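About Beltow

Beltow is a small school of cookery and table service. We teach adults who want to work in cafés, canteens and small hotels, and also people who only want to cook better at home. The school has 4 teachers and 2 kitchens, and we are on the first floor above the Drindier bakery, with the entrance from the courtyard.

How we started

The school was opened by Virgilio Tolentino and Aurelia Hodoroagă, who met when they worked in the same hotel restaurant. Virgilio was in the kitchen and Aurelia was responsible for the dining room. Every season new people arrived who were willing to work but had never been shown how to hold a knife or carry three plates. The two of them began to give lessons in the afternoon, between lunch and dinner, and after some time the lessons became larger than the hotel could permit.

The first course under our own name had the title "Soup, Bread, Eggs". We still teach it every June and it is still the course which fills first.

What we teach

The main programme is the Kitchen Foundation. It takes 400 hours and includes knife work, stocks and sauces, baking, food hygiene and the calculation of portions. Students cook in pairs and change partner every week. The written part is short, but it must be passed.

Table Service is a shorter programme, led by Aurelia. Students learn to lay a table, to take an order without writing it, to serve hot and cold drinks and to speak with a guest who is not satisfied. We also teach how to prepare a bill by hand, as the till does not always work.
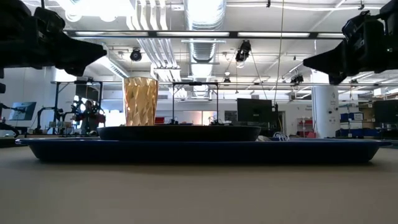 For those who have a job already, there are evening lessons from 18:30. They are open to everyone and no certificate is given. Recent subjects were dumplings, pickled vegetables and cooking for a person with diabetes.

Our teachers

Virgilio Tolentino teaches sauces, meat and fish. Aurelia Hodoroagă teaches service and is the person to whom you should write with any question about admission. Woo-jin Hyun is our baker, and he also gives the evening lessons on pickles. Jomar Bautista teaches hygiene and food costs; before he came to us he managed the kitchen of the Nolte boarding school. Benjie Saludo is in the office and orders all our ingredients.

Lunch for the neighbours

During the Foundation programme the students cook lunch for guests from our street. Last year they served 3,708 lunches. The menu has one soup, two main dishes and one sweet, and it is put on the courtyard door at ten in the morning. Please tell us about allergies when you reserve your place.

Visiting us

You are welcome to see the school before you apply. Please write to the office first, so that a teacher will be free to speak with you. The lift is at the back of the courtyard, behind the bicycle stands.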